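Filtby Reading Circle: what we're on next

The August pick, Nyanda, went down so badly that 3 members finished it and 2 of those were lying. Kheri Kimaro, who chose it, maintains that the middle 200 pages reward patience. We have moved on to Anura, a slimmer book with larger type and a murder on page 4.

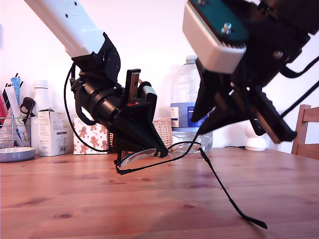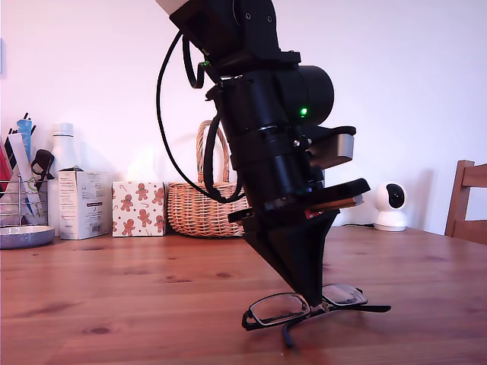
Anura comes in one edition worth having, the Jisireo paperback, and the library holds four copies. Please return them before the next meeting, preferably without notes in the margin. The print is bigger but the footnotes are for ants, so bring your glasses, thin black frames like the pair in the first photo or whatever you own. Tea as usual.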